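Little Baskets, Big Tidy: Our January Sort-Out

Every January I get the itch to put things in order, and this year it was the small stuff that got me going, all those cords and bits and odds and ends that drift from drawer to drawer until you can't find a single one when you need it. Csaba lent me the big table for an afternoon and I was so happy to have the space!
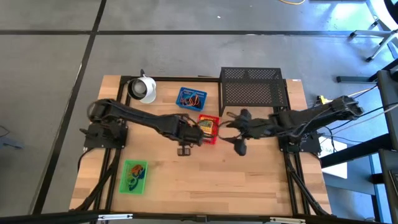
I've tried lidded boxes and I've tried those zip pouches from Desico (lovely colors, but you forget what's in them by supper), and I keep coming back to plain open baskets. You can see inside, you can grab what you want, and they cost me next to nothing at the Dudás shop, where Béla Kocsis let me dig through the whole bottom shelf.

My one firm rule is a color for each kind of thing. Red, green and blue are plenty for a household like ours, and even my brother Andor, who puts scissors in the bread bin, can follow it. Red is for the small treats and keepsakes, and the other two take whatever tangles.

I like to have everything out on the wood first, mesh shelf included, before I decide where any of it will live. A raised shelf is a wonderful thing if you're short on room, by the way, because a low basket may well slide right under it. Measure first, though! I gave myself 30 minutes for the cords and used 75, and I'd happily do it again next January.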